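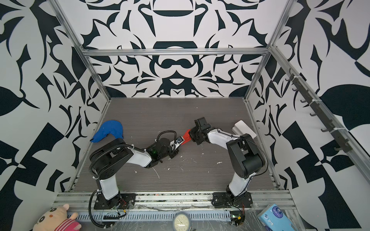
The papered bench. Blue cloth back left, white box on the right.

November, evening

Spent most of the day on the bench and its surroundings. Started after breakfast with the floor panel, which had collected white flecks and scraps again. They show badly on the dark grey wood grain. On a pale surface I would have left them another week. The brush pushes the small ones into the corners, so I used the vacuum with the narrow nozzle, then a damp cloth, then a dry one. The nozzle is slightly too wide for the gap along the left wall and I finished that part with folded card.

The blue cloth was in a heap up at the left. I have been using it for everything, including a graphite spill I would prefer to forget. Washed it by hand at the sink. It can go back when dry, folded this time.

Checked the wallpaper. It is Grosska, the black and white pattern with the big curling leaves, hung on all the walls with the paste they recommend. Eduardo Dimaculangan still thinks it is too much for a work area and told me so again on the phone. I find it easier to live with than plain panels, which showed every thumb mark. One seam has lifted near the bottom, a length of 57 mm by the steel rule. Worked paste under it with a palette knife, rolled it flat and clamped a strip of wood over it for 41 minutes, the length of a radio programme. It held when I took the clamp off. Will look again in the morning. The pattern does not meet properly at that seam, and never did. I measured the repeat from the wrong edge when I cut the second drop.

The aluminium bars needed only a wipe. Isopropyl takes the finger marks off but leaves a haze if it is allowed to dry by itself, so wipe and dry in one pass.

Hook strip: 5 hooks on the right upright, black. The strip runs at a slope, and I considered straightening it. Left alone. Straight down, the hooks would sit one directly over another and anything long on an upper hook would cover those below. Tightened the top screw a quarter turn.

The cable duct along the front took longer than expected. Lifted the clear plastic sheet, brushed out the slots with an old toothbrush and put the sheet back. It does not cover the full length and I have been meaning to cut a proper piece. Wesilik sell it by the half metre, Biswas only in full sheets. Wesilik, then, although the carriage costs nearly as much as the plastic. The thin red and black wires want labels. Wrote the labels and did not fit them.

The clock loses 2 minutes a day. Changed the battery for a Wuvis from the drawer and set it against the kitchen radio. If it is still slow by the end of the month the movement is at fault and can be replaced for very little. The plain white face is easy to read from the door – I would keep the case.

Dusted the pig. The plush holds dust far better than any surface in the room and ought to be in a cupboard. It went back in its corner at the front left. The tissues stay at the other end, where they get used.

White box not opened. It has been against the right side so long that I no longer know what is in it. Tomorrow, with the labels.

Stopped at twenty past six. Knees poor. Paste brush still in the jar – must wash it before bed.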